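Friday, October 15, 2021
By Murdo Rankin

To the Raststead book list

> Are paperbacks still wanted for the swap? I have 3 boxes left from September.

Yes, bring them. Paperbacks go fastest - the bright covers especially.

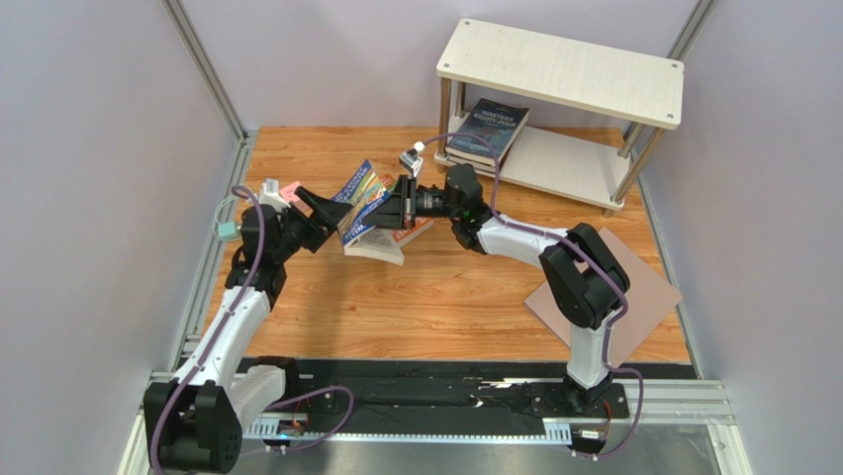

Please don't leave books lying open, as the spines crack. Stand them on a shelf or stack them flat. Zulter is lending us 4 more crates.

Murdo

Comments

Vigfúsdóttir: Are kids' books okay?

Murdo Rankin: Yes, any age.

Rolleo: I can take one box Saturday.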